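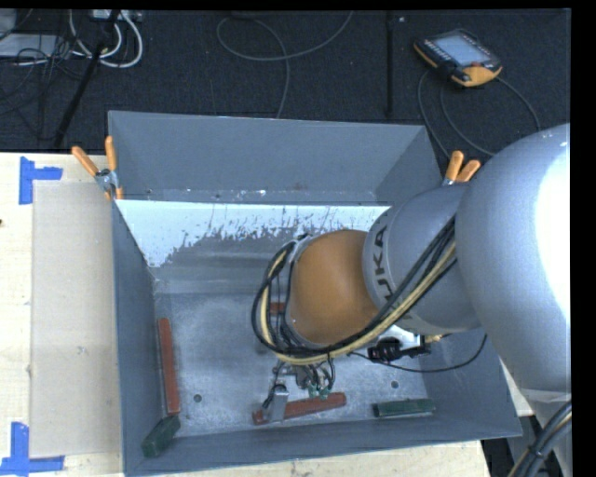 A robot arm at work height over a grey metal bin.

Review: the Skikstead table lamp (paraffin, round wick)

Regular readers will know I have a soft spot for anything that might turn up in an Amish front room, and lamps most of all. So when Mi-kyung Ban emailed to ask whether the Skikstead was any good for somebody who's read all my posts on Ohio and fancies a few evenings without electric light, I'd already had one on the sideboard for a fortnight and was itching to talk about it!

A bit of background first. People often assume every Amish home is lit by a little flat-wick lamp with a glass chimney, like something off a Christmas card. It depends a great deal on the church district. When I stayed near Holmes County one March, the family next door had a propane lamp on a rolling cabinet that hissed away all evening and lit the whole kitchen. Up the road, in a much stricter group, it was plain oil lamps and early bedtimes. Quite a few homes have battery lights these days too, which surprised my sister no end (she'd packed candles for me).

The Skikstead sits at the stricter end of all that. It's a round-wick lamp with a glass font and a tall chimney, no mantle, and nothing to pump. I paid £90 for mine from Paulík, who import them, and it came very well wrapped with a spare wick tucked in the box. You can get a flat-wick lamp for a good deal less, so let's see what the extra buys you.

Light, mainly. I can read by it if I'm sitting close, even the small print in the back of my old German hymn book, and I can knit by it without swearing. It won't fill a room the way that propane cabinet did. Two people at a table is about its limit, and anybody over on the sofa is going to be sitting in the gloom. I rather like that, but my husband wants his crossword back.

One fill lasted me 16 hours with the wick kept low. Turn it up and you'll get less, and you'll also get soot up the chimney, as I found out on the first night when I got greedy. Light it low, give it ten minutes to warm up and then raise it a little at a time. The instructions do say this, in rather small type on the back of the warranty card.

Now for the grumbles. The wick knob is stiff and too close to the burner, so once the lamp is hot you're going in with a tea towel. The filler cap is a fiddly little thing as well, and I've had to start using a funnel. And I do wish the base was heavier! Ours has had one proper wobble when the dog went past, and after that it moved to the high shelf. Please don't leave any lamp like this burning in a room with small children or a cat, or when you've gone up to bed, and keep a window open a crack.

Smell is the thing I get asked about most. With decent lamp oil there's a whiff when you light it and another when you blow it out, and not much in between. With the cheap stuff I got from the garage it was like sitting in a tractor shed.

I did compare it with my old Clorside, a flat-wick lamp that's been in the family for years. The Clorside is easier to trim, lighter to carry about and a good bit dimmer. If you only want something for power cuts, get one of those second-hand and put the rest towards oil. If you want to spend whole evenings by lamplight, letters and mending and all, the Skikstead is the nicer one to live with — stiff knob or no stiff knob.

I'm giving it 4 stars out of five. Spare chimneys are easy to get hold of from Paulík, and I'd order one with the lamp, as I've already chipped mine on the tap.

Mi-kyung, you also asked about wick trimming. I do mine cold, straight across, every third evening or so, and then wipe the burner with a dry rag. I'll put up some proper notes on that next week, along with the rest of the questions about propane lights.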